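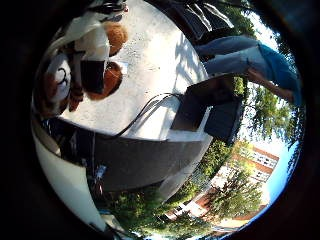

What is a campus forecourt?
It's the paved open area between a school building and its lawn, where people stop, stand around and talk on their way to somewhere else.

I've been keeping this entry going for the Waaka open encyclopedia of outdoor places, and the house rule here is that you write the way you talk, so I do. Other names you'll run into are apron, front walk, plaza and (at the older colleges) just "the concrete."

Name and meaning
The word "forecourt" came over from British usage and used to mean the yard in front of a grand house. On American campuses it's mostly a planner's word. Students at Jornov College, where I worked in the grounds office, never once said it in my hearing. They said "out front," and everyone knew which front.

Surface
Most forecourts are poured concrete with joints cut across it so it cracks where you want it to crack. The pale gray kind is the most common, and a band of tan or reddish-brown is often set in as a border or to mark a walking line. Pale concrete bounces a lot of light at you around noon, so trees matter more than people think – a bit of leaf shade on the slab and suddenly everybody is standing in that one patch! The Jornov forecourt was repoured in October 2000, in a mix the supplier called Trelau Buff, and I still think it looked better before.

Use
People stand. That's really the main thing that happens on a forecourt, and designers who fill the space with benches and planters tend to get complaints, mine included. Small groups gather near the edge of the grass, bags go down on the ground, somebody shows somebody something, and then they drift off to lunch. Bigger uses are club fairs, outdoor demonstrations, bake sales and the first half hour of any fire drill. Jornov's rulebook caps a booked event at 200 people (unbooked ones have no cap, which I always found funny).
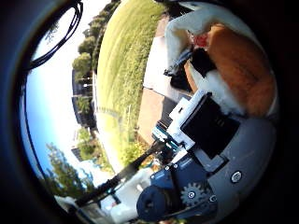
Pavement meeting the mown lawn, with trees and buildings beyond.

The lawn edge
Where the slab meets the grass is the hardest part to keep up. Foot traffic wears the first strip of turf down to dirt, and a mower wheel dropping off the concrete will scalp the rest. Rungnapa Rungrueang, in her little handbook Elel Walks and Lawns, recommends setting the slab level with the soil and mowing with 2 wheels on the concrete. I've tried it and it works fine on a straight run, less well on curves. She's also firm about mowing in parallel passes and changing direction every week, so the stripes don't turn into ruts.

Bushes are usually kept low at this edge so you can see across. Trees go farther back, in a row if there's room, and the buildings behind them end up half hidden by midsummer.

Size
There's no standard. The smallest one in my notes is 618 square feet, and it does its job just as well as ones many times bigger.

See also
Quad; Commons; Desire path; Expansion joint

Last edited 26/06/2025. The section on winter salting is still missing – please add one if you have the experience, mine is all from warm places.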